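수신: Bimla Grewal 님
Flindbridge 공용 작업실 정리, 12월 중간보고

급하게 적습니다. 표는 나중에 따로 보낼게요.

진행
- 창고 쪽 선반 비우기 끝. 상자 37개 나옴, 그중 20개는 Tindall 창고로 이동
- 소모품 목록 작성중. 절반 좀 넘김
- 폐기 신청 6건, 승인 대기

예산은 대략 50% 집행. 남은 건 거의 수납장이랑 운반비. Drideo 견적이 아직 안 와서 금액 확정 못함. 오후에 다시 전화 해볼 예정.

늦어진 것: 종이류 분류. 생각보다 양이 많고 버려도 되는지 물어볼 데가 마땅치 않음. 기준을 Nirnach 쪽에서 정해주시면 바로 진행 가능함니다.
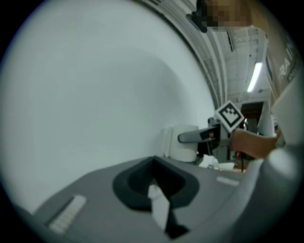
종이류는 다음 단계에서 제일 먼저 처리하려고 합니다. 보관할 것만 상자에 넣고 나머지는 폐지로. 구겨진 흰 종이가 아직 나와 있고 그 근처에 검은 케이블도 늘어져 있어서 선 정리도 같이 넣었음. 케이블 타이는 기존 재고로 충분, 추가 구매 없음. 천장 조명 점검은 이번 범위에 없는데 필요하면 별도 항목으로 올리겠습니다.

요청: 폐기 승인이랑 종이 보관 기준, 이번 달 안에 회신 부탁드려요. 수납장 주문은 그 다음에 들어갑니다.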